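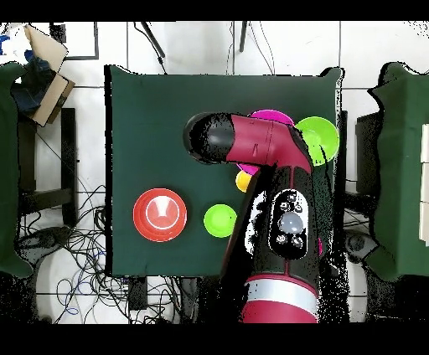
Back from the open day at Brosik, typing this on the train before I forget it all. Feet hurt. Worth it.

So. I went for the arms. Took the 15 bus out, got lost in the parking lot, missed the welcome talk. Fine by me. Straight to the demo room, where one of the red and black ones had a green table to itself and a bunch of plastic-looking bowls to deal with. Bowls and a little yellow cup. Kids' party colors. I could of watched it all afternoon.

Noura Bataineh was running that station and she let people ask whatever. I asked why bowls. She said round things with a thin rim are a pain, and they want the pain early. The job that day was sorting by size. She said they'd logged 624 tries on this setup so far and the goal is 2000 by October. Then somebody asked if it could do dishes and she just laughed.

Things I scribbled down:

cables EVERYWHERE, all over the tile. Made me feel better about my desk

there's a round button on the forearm with four small ones around it. Wanted to press it so bad. Did not ask

way quieter than I expected

Skipped the Bustamante talk, the line was 200 people deep acording to the guy at the door. Coffee was bad. Got a Stornum tote bag, which I will use for onions.

More when I've slept, I have a whole page of notes on the afternoon session and can't read half of it. My stop's next.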